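Section 4: Putting up the wall covering

Before you start

The leaflet that comes with Seltden paste-the-wall covering says one person can do a small room in an afternoon. Treat that claim with caution. Helmut Frerichs, who wrote the first version of this guide, took two days over a box room and had a helper for most of it. The steps below assume you are working at his speed.

You will need a bucket, a 9 inch roller, a wide smoothing brush, a snap-off knife with plenty of fresh blades, a long spirit level, a pencil and clean sponges. The kit also includes a plastic smoother. It scratches dark inks, so leave it in the box.

Note: Paper labelled "washable" can be wiped with a damp sponge. We would not go further than that, whatever the sticker says.

4.1 Checking the rolls

1. Lay all the rolls out and read the batch number on each label. They must match. The shop may tell you that neighbouring batches are close enough. They might be, in a dim hallway. In daylight you will probably see the join.

2. Unroll a metre or so of each and compare the colour yourself. Matching labels are no guarantee.

3. Find the pattern repeat on the label, then measure it on the paper. On the Osen range we have found the printed figure out by 15 mm, enough to spoil a match by the third drop. Use your own measurement.

Caution: Once a roll is cut, most suppliers won't take it back. Do all of 4.1 before you open a blade.

4.2 Preparing the wall

1. Turn off the power to the room at the switchboard and loosen the covers on switches and power points. Check with a tester that they are dead.

2. Fill holes, let the filler harden and sand it flat. "Hides minor imperfections" is a phrase for brochures. Pale papers show every lump when the light comes from the side.

3. Size bare plaster with thinned paste or a proper primer. The Brinkmann primer works. So does the cheaper one beside it on the shelf, as far as we can tell.

4. Leave it overnight. The tin says two hours, and in a warm, dry room that may be right.

4.3 Large leaf and grass patterns

Big botanical prints sell well and cause most of the letters we get. The sample book shows you a piece the size of a dinner plate, and that tells you very little about how the stalks will run across a whole wall. Ask to see a full width, or better still a finished corner. Grey on grey is the most forgiving choice, with the leaves a few shades darker than the ground. It also hides a poor match better than white on navy ever will.

1. Decide where the eye goes first when you walk in. Centre the boldest stalk there and work outwards both ways.

2. Cut the first drop with 50 mm spare at the top and bottom. With a long repeat you will waste more than the online calculator allows. Add a roll.

3. Draw a plumb line. Do not trust the door frame, the window or the corner.

4. When the pattern has to carry around three sides, plan both inside corners on paper before you hang anything. A sweeping stem that changes direction at the corner looks wrong from across the room.
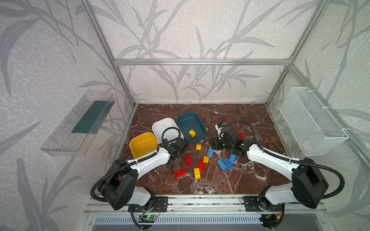
4.4 Hanging the first drop

1. Roll paste on the wall a little wider than the paper. If you can see dry patches, go back over them.

2. Set the top edge against the ceiling line, leaving the spare above, and slide the side edge to your pencil line.

3. Brush from the middle outwards. Small bubbles often go down as the paste dries. Large ones don't, despite what the leaflet says, so lift the paper and brush again.

4. Trim top and bottom with a new blade. Change it after every drop.

Caution: Wet paper tears along a dull cut. If the blade drags, stop.

4.5 Inside corners

1. Measure from the last drop to the corner at the top, middle and bottom. Take the widest figure and add 5 mm.

2. Cut the drop lengthwise to that width, hang it and brush the narrow strip around the corner.

3. Plumb a new line on the next wall and hang the offcut to it, overlapping the strip. You will lose a sliver of pattern. Videos that show a perfect match usually stop before this step.

4. Run a bead of overlap adhesive under the join if the paper is vinyl. Ordinary paste does not hold vinyl to vinyl for long.

4.6 Drying

Keep the windows shut and the heater off until the next day. Seams may open slightly and close again. If one is still open after that, put a little paste behind it with an artist's brush, press it down and wipe off the extra with a clean sponge.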